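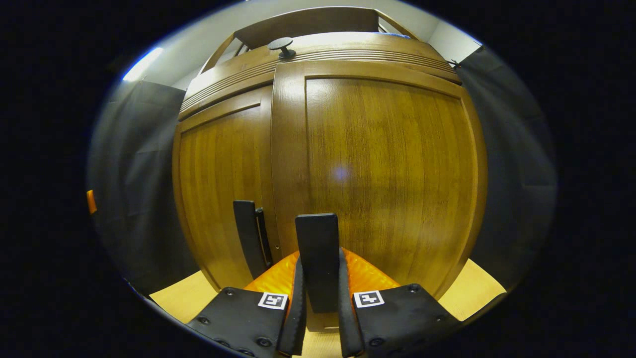
Wardrobe too big for the room, too good for the tip
Home & Furniture > Storage and bedrooms

skaswood_sue
Posted Saturday, 9.14 am
Inherited a wardrobe from my aunt. Solid lump of a thing, honey brown, varnished to within an inch of its life, two doors (one narrow, one wide, no idea why) and a grooved moulding along the top like the front of a provincial bank. It's 710 deep. The room is not really a 710 deep sort of room. With the wardrobe in, I can get out of bed on one side only and have to commit to it.

Husband wants it painted sage green. I want it kept as it is. My sister wants it, but lives up three flights in Grarbridge and won't pay for the men. Opinions please.

Tenon_Terry
Don't paint it.

mopandbucket
Paint it. Brown furniture makes a small room feel like the inside of a cigar box.

Tenon_Terry
Some of us like cigar boxes.

Zewditu Zeleke
The narrow door will be for shelves and the wide one for hanging, or it was in my mother's. Is there a rail behind the big door? If the rail runs side to side you can get away with losing a bit of depth at the back. If it runs front to back, leave well alone.

skaswood_sue
Side to side. Shelves on the left, you're quite right. The top shelf still has her lavender bags on it and I have not been brave enough to throw them out.

How do you lose depth at the back? That sounds like surgery.

Zewditu Zeleke
It is surgery. Back panel off, sides trimmed, back panel on again. A man at Adugna did mine for 306 and I grumbled the whole way home, but I can open my window now. A coat hanger needs a good bit less than 710, so you have some to spare.

Tenon_Terry
I'd want to see the construction before anyone goes near it with a saw. Frame and panel doors are one thing, the carcass might be anything. Take a torch to the back.

grenon_gav
Had the same argument in our house. We got rid of ours and bought a Grenon fitted job, wall to wall, sliding doors. 3488 all in. One of the doors has come off its runner twice and the other makes a noise like a goose. I think of the old one often.

mopandbucket
For 3488 I'd expect the goose as well.

skaswood_sue
Went round the back with a torch as instructed. Tongue and groove boards, screwed, and a pencilled number I can't read. Also a sock.

Tenon_Terry
Screws are good news. Boards come off without a fight. Still wouldn't paint it.

mopandbucket
At least change the curtains then. Dark curtains plus brown wardrobe and you'll never find your shoes.

skaswood_sue
Leave my curtains out of this.

Tried turning it to the short wall this afternoon. There's 800 between it and the door frame, so we can both get past as long as we aren't cross with each other. Husband has gone quiet about the sage green, but there is a tester pot on the landing and I didn't buy it.

Zewditu Zeleke
Hide the brushes.

grenon_gav
Before you settle on the short wall, check the doors open fully. Ours hit the radiator for eleven years.

skaswood_sue
Narrow one does. Wide one hits the bed. Back in a minute.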